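Suture Practice Bench - Frequently Asked Questions

Masilela Skills Lab, needle and thread handling module
Last revised in November

The answers below cover needle position, thread length and knot tension for running and interrupted closure with wristed instruments. Booking and access questions are on a separate page.
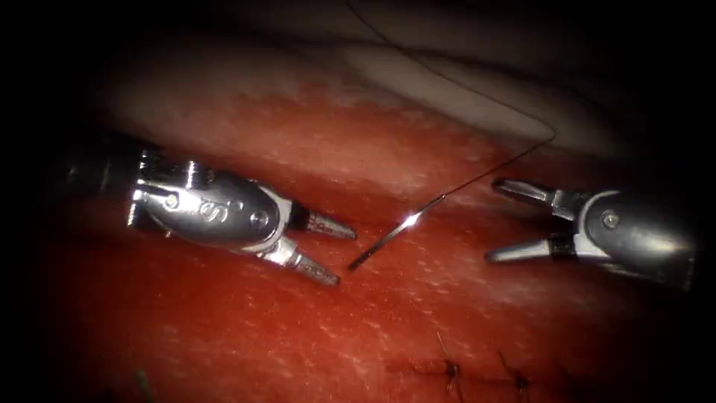
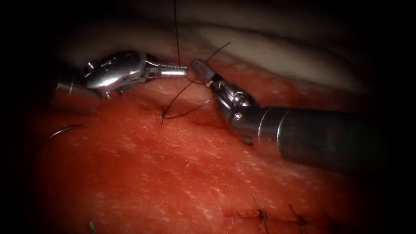
Curved needle and instrument jaws over red tissue, both views.

Palesa Mkhize asks whether the needle should be held at its midpoint, as she was taught for open work. It can be, but the module teaches a grip slightly behind the midpoint, toward the swaged end. Held too far forward, the needle runs out of arc before the point comes back up through the tissue. Held at the swage, it tends to bend or rotate.

How long should the thread be?
Cut to 20 cm for interrupted stitches. A running closure needs more, and the instructor will give the length for the exercise. Excess thread loops over the work and gets caught in the wrist joints.

Which part of the jaw holds the needle?
The serrated section near the tip. Do not grip with the base of the jaw, where the needle can slip sideways under load.

Can I grip the thread with the same jaws?
Yes, with light closure. Serrations fray thread, and a frayed strand breaks at the knot. Take hold of the tail or a section that will be trimmed off.

How many throws make a knot?
The default is a double throw followed by two singles in alternating directions. Slippery monofilament needs extra throws - follow the card supplied with the pack.

How tight is tight enough?
The edges should touch without puckering. Blanching does not show on a practice pad, so judge by the shape of the surface between stitches.

What happens to used needles?
They go in the sharps container, counted against the log sheet. A session does not close until the count matches.

How often are the pads replaced?
A Fosau pad is rated by the lab for 300 passes. Turn it over at that point and discard it when both faces are used.

Where do I get replacement thread?
From the Nestik cabinet, drawer 212. Packs hold 40 strands. Write down the strands taken, including any dropped.

Who signs off the module?
Petronella Du Plessis, or the instructor on duty. Bring the log sheet and the trimmed pad.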